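10/10/26

Substation model, Cakham end. Carrying on from the September notes, which I've still not typed up.

Re-ran the load flow with the new transformer ratings from Rodik. Base case converges fine now, 18 iterations down to 6 after I fixed the slack bus angle. Silly mistake, mine. It was in degrees and the import wanted radians.

Edith's point from yesterday: if Wandine sells off part of the line company then the metering boundary moves, and we need losses split either side of it. At the moment we lump the lot. She wants the split at the 2 outgoing feeders, not at the busbar. Agree, more work though.
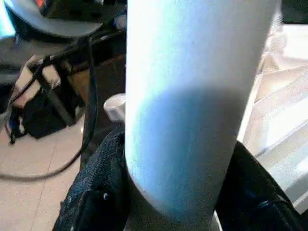
Feeder A first. Meter class on the old side isn't written down anywhere I can find. Took it as class 0.5 for now, flagged in the sheet in yellow. Someone at Wandine must have the certificates - email sent, no reply by lunch.

Losses on A look too low. Checked conductor length against the route drawing and the drawing is the old one, before the diversion round the quarry. Added 800 m. Losses come up a bit, still under what the settlement data gives. Left it.

Feeder B ok. Matches settlement within what I'd expect, didnt dig any further.

Phoned Edith Huamán re the ownership line on the drawing. She says the draft sale papers put it at the isolator, the grid code people put it at the cable sealing end. Few metres, makes no odds to the losses but it matters for who pays when the isolator needs replacing. Wrote both on the drawing in pencil. NOT to be issued like that.
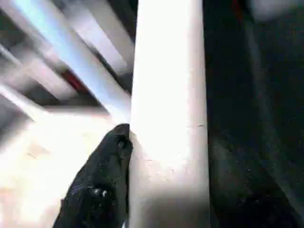 Afternoon - contingency runs. Lost transformer T1, T2 picks up and sits just over its rating. Fine for a short while in winter, not fine in a summer afternoon with the solar farm off. Vörös report said the same thing, to be fair to them, but they used the old ratings so I wanted to see it myself.

Lost both feeders: model falls over, as it should. There's nothing left to solve.

Tried lost T1 plus Feeder B out for maintenance. Voltage at the far end drops below limit. Tap changer runs out of range. Tried again with the capacitor bank in and it comes back inside. So the bank has to be in the sale schedule, whoever ends up with it. Currently it isn't listed under either party. Told Edith, she swore.

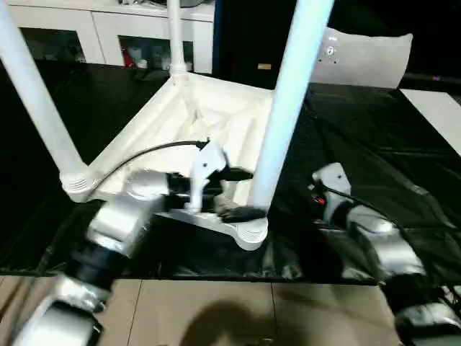

Files: case 4b is the good one. Ignore 4a, it has the radians problem. 4c is me playing with the tap settings, keep for now but don't send it to anybody.

Overnight batch set going, half-hourly for the whole of September, both feeders. Last time it stopped at the clock on the licence server so I've asked for the licence to be held open. If it's died again restart from the last saved day, dont start from the begining.

To do:
Chase Wandine for meter certificates
New route drawing for A, proper one
Ask Rodik if the summer rating is continuous or cyclic, datasheet has it both ways
Cap bank - who owns it, who switches it
Isolator wording, Edith drafting
Type up September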